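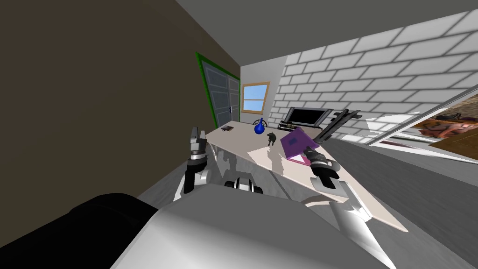 Proment snack bar: overrun and serving temp

npaquette
Bought the 14 oz soft-serve cup at the Proment stand by the park entrance. Net weight was low for the volume. I would put overrun at roughly 50 percent. Texture fine, vanilla weak.

custo_fan
Disagree on the vanilla. It reads weak when the mix is served too cold. Let it sit two minutes.

npaquette
Sat five. Still weak. The Avico stand by the lake uses a denser mix and charges the same.

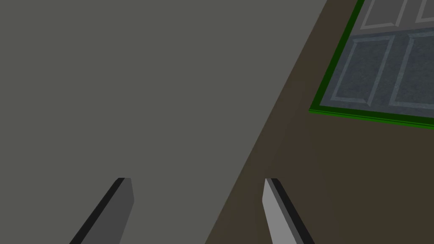
Gray and brown surfaces, meeting on a slant.

igodoy
Avico closes in November, so for winter visits the comparison is moot. Proment also has hand-dipped. Order the mint.

custo_fan
Hand-dipped line was 11 deep at noon. Soft-serve had no wait.
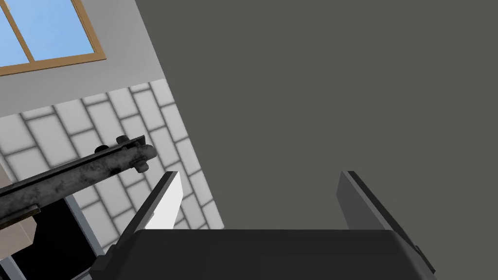 Normand Paquette: Line length is a separate issue from the mix. I would wait for hand-dipped if the scoop were full size.

Comments (2)

Ismael Godoy: Scoop size varies by server. Ask for the waffle cone, it holds more.

Guest 347: Waffle cone costs extra. Cup is the better value.

Last updated: 13/09/2022

Contact | Copyright Desjardins Park Food Forum | Back to top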